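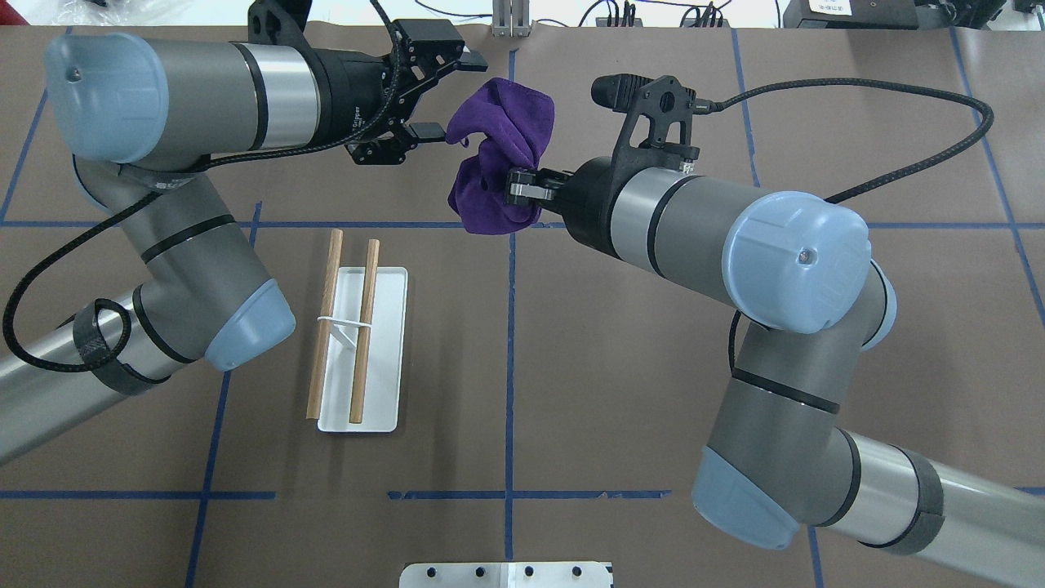 2018-08-15, dye bench
14 shares | 3 comments

Back to the logwood after far too long away from it, and I'm glad, because I had forgotten how much I like the smell of the pot (pencil shavings and something sweeter, like a cupboard in my grandmother's house). Shirin Ghaffari left me the last of the Temby chips with a note saying "use these up or I will," so I took her at her word and put the lot in to soak last night with the lid on.

What I wanted to settle is the old argument over whether our cotton comes out gray because of the mordant or because of the water. I've always blamed the water. Shirin blames the mordant, and I have to write down, with my teeth a little gritted, that today went her way.

I ran two baths from the same soak. The first had cotton mordanted the way I usually do it, straight into alum with a pinch of soda. The second had cotton that went through a tannin bath first and then into 19 grams of alum, weighed on the good scale and not the one that drifts. Same tap water in both, same pots from the Ekanayake sale, both held at 65 C. I did wander off to answer the phone and the first pot crept up a bit, but I caught it before it simmered.

After 28 minutes the first lot was a kind of dusty mauve, the color of an old envelope lining, and the second was a proper violet, so deep I laughed out loud! I left both in to cool anyway, since I've been fooled by wet cloth before.

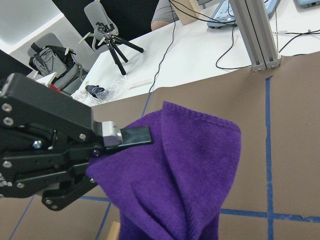

Rinsing and what came off

The mauve bled and bled. I changed the water more times than I had patience for and it was still going pink at the end. The violet one gave up some color in the first rinse, less in the second, and after that the water was clear enough to see the scratches in the sink. I used the plain Dresano soap, a small squeeze, nothing with brightener in it.

Both are on the line by the back window now. I've clipped a strip from each into the swatch book, under L, next to the sad brown ones from December, and there's a matching pair in an envelope for the light test. Please don't move the envelope. It needs to stay in the dark until I've cut the card masks.

For next time

Try the tannin step on the linen offcuts. Order more chips, and ask Andanton whether they still sell the smaller bag. Wash the wooden spoon or give up and call it the logwood spoon. Run the tannin batch again with rainwater, so that I can at least say I tried.

Comments (3)

Shirin G.: I would like this framed, please. Especially the gritted teeth.

benchtwo: Which tannin did you use? Oak gall turned mine yellowish underneath, though it hardly showed once the logwood went on.

dyebench: Oak gall too, from the jar on the top shelf. I did see a little yellow on the wet cloth and forgot to write it down, so thank you.

Last updated: December 2018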